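The Green Box

The box had come flat, and it took two tries to get the corners to stay in. It was white on the inside with a bright green rim, and it was shallower than it had looked at the store. She put it on the blue blanket and went to get the snacks.

She had moved to Cerkthorpe in April, for the job. Her sister was still in Listthorpe, 200 miles off, in the apartment over the bakery where they had both lived for six years. The sister was turning 33 and had said on the phone that she did not want anything. She had said it twice. Then she had said that the store by the Wainwright bridge had closed, the one with the good snacks in the back aisle, and that she had walked over there in the rain before she found out.

So it was going to be snacks.

The red package went in first, against the right side. It had white Chinese characters on the top and crinkly edges that would not lie flat. It was the kind their mother used to buy when there was a train trip coming. She would keep it in her purse until the train was moving, and then she would open it and pass it across, and the two of them would eat with their coats on.
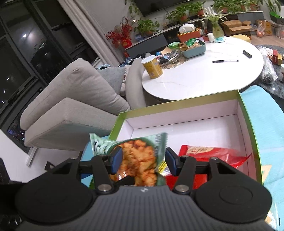

By the author of "Two Stops Early"
Short fiction contributor

Then came the orange puffs in the pale green bag. Her sister used to eat these in bed and deny it. There would be orange dust on the pillowcase and she would say it was from the wall. She was eleven and she said it with a straight face, and after a while it became a thing they said about anything. Who dented the car? It was from the wall.

It was dark out by then. The ceiling light showed in the big window, and past it there were a few lights in the other buildings. The laundry was still in a heap at the end of the sofa, where it had been since morning. She thought about folding it and did not.

The phone rang while she was deciding what went next.

"What are you doing?" her sister said.

"Laundry."

"You sound like you're doing something else."

"I'm folding a shirt."

"Which shirt?"

She looked over at the heap. "A blue one," she said.

They talked about the landlord, and about the heat, which was on the second floor but not the third. Her sister had signed up for a class at the Aketis, the old movie house, which did pottery now. She had made a bowl that would not sit level. She was going to keep keys in it. She asked if the mail was slow in Cerkthorpe, and why she asked that was hard to say.

"It's normal," she told her. "Why?"

"No reason. I might send you the bowl."

After they hung up the apartment was quiet. She turned one of the packages around so the label faced the other way, and then turned it back. The round one in the shiny wrap would have to be in the middle. It was the only one that did not stack.

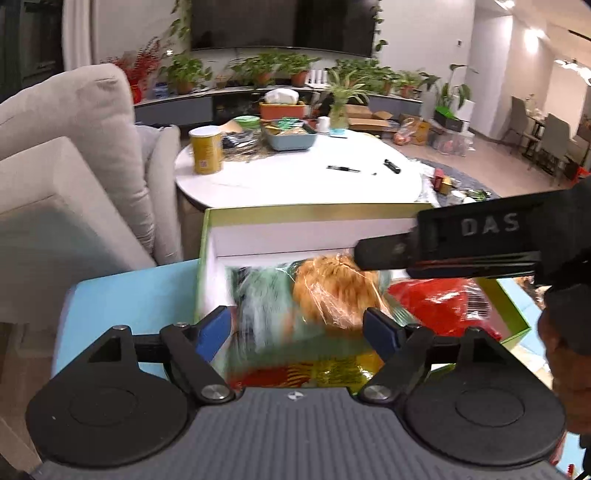 The red and yellow one went at the near side.

She thought about the yellow can on the table too, but it was too tall for the lid to close, and she wanted it for herself.

There was a card to write. She had bought one with a heron on it and now it seemed like a card for an older person. She sat on the edge of the sofa with it on her knee. She wrote the name and the word "Happy," and then she stopped and ate a cracker from the kitchen. What she wanted to say was that she had picked the wrong city, maybe, or the right one too soon. It was a lot to put under a heron.

In the end she wrote, "I don't know how these got in here. It was from the wall."

She laid the card face down on top of the packages and went to look for the tape.

33 shares · 2 comments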